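Plisex presents family tableware collection for small kitchens

Plisex, the household goods company, is presenting its new tableware collection for families who live in small apartments. The collection has the name Clemalent and it will be in stores from January. At the center of it are six plastic cups in pastel colors, a rack for drying them and a serving tray with a rabbit drawing.
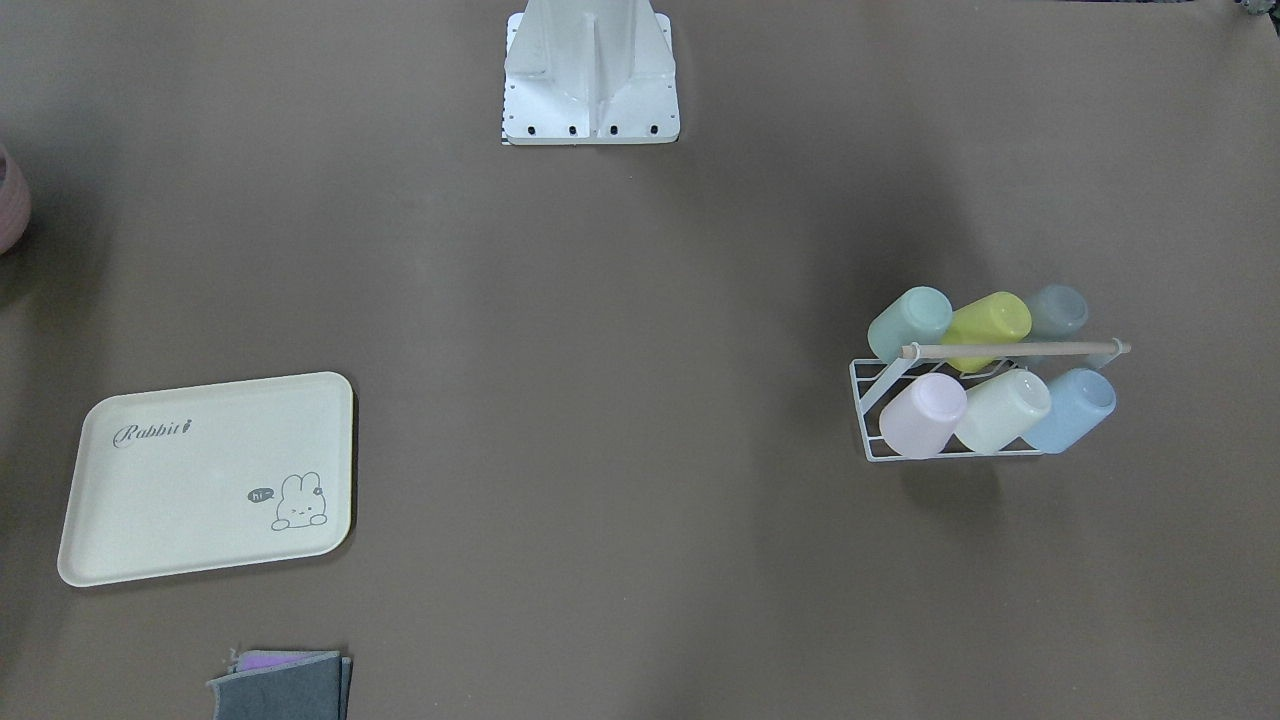
The "Rabbit" tray with the cup rack and six cups in pastel colors.

"Many parents told us that cups are always standing somewhere on the counter," says Mireille Hourani, product manager at Plisex. "We wanted that they have a place of their own, and that a child can find the yellow one or the pink one without asking."

The rack keeps all six cups off the counter and can be carried by its wooden part to the table

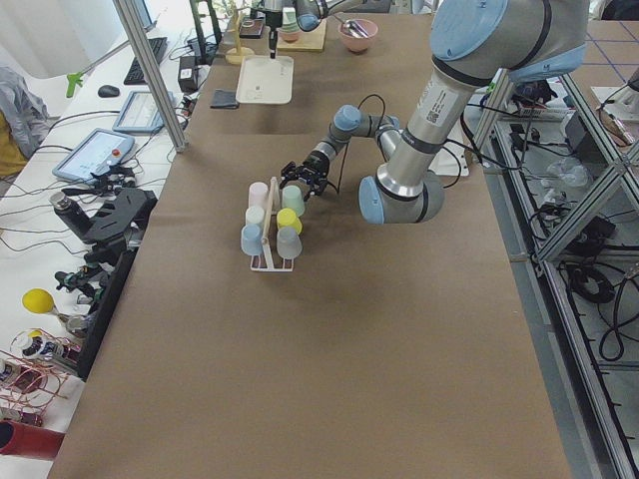
or to a shelf, also when the cups are on it. After the meal the cups go back in any order. Plisex recommends to rinse them by hand and to let them dry on the rack overnight.

The tray has rounded corners and a raised rim, so it is suitable for breakfast in bed or for a small snack in the garden.

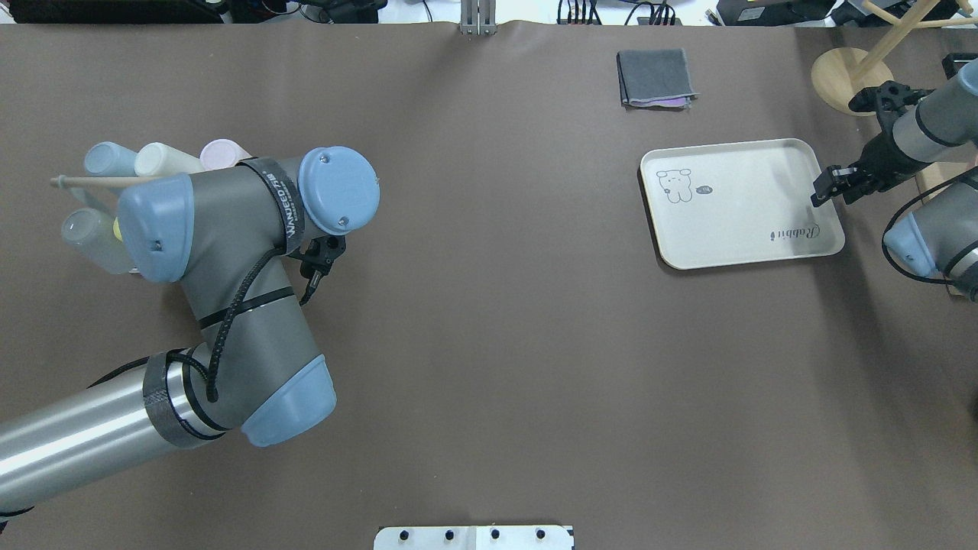
Plisex Home & Table – Press Department

In spring the collection was tested by 70 families in the town of Vastier. They used the set every day for 10 weeks, and their comments led to 2 changes: the rim of the tray became higher, and the cups became a little lighter. A first series of 2817 sets is now prepared for delivery.

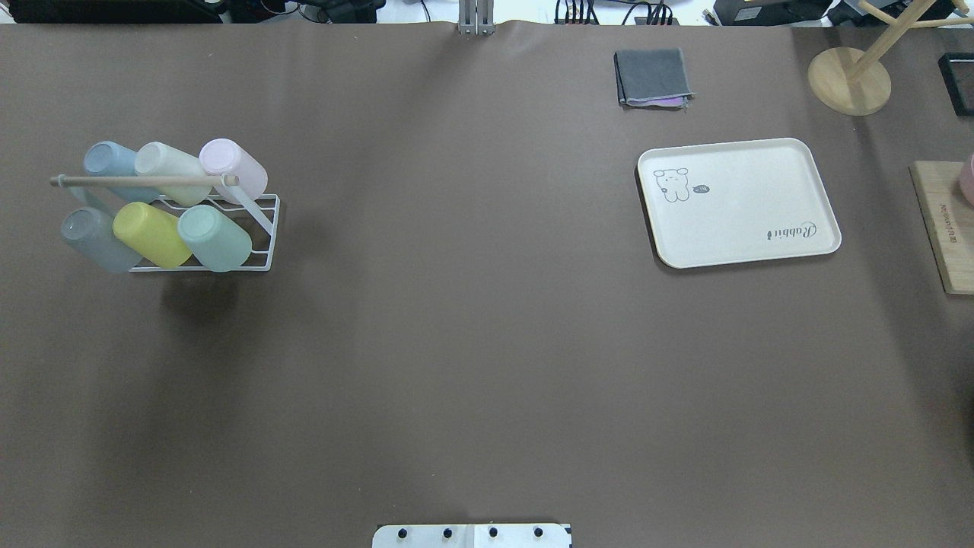 Photo: Hijazi Studio / Plisex

The collection will be shown to visitors on Saturday in the Plisex showroom in Vastier – entrance is free, and children are welcome. Press copies of the photos can be requested from the Press Department.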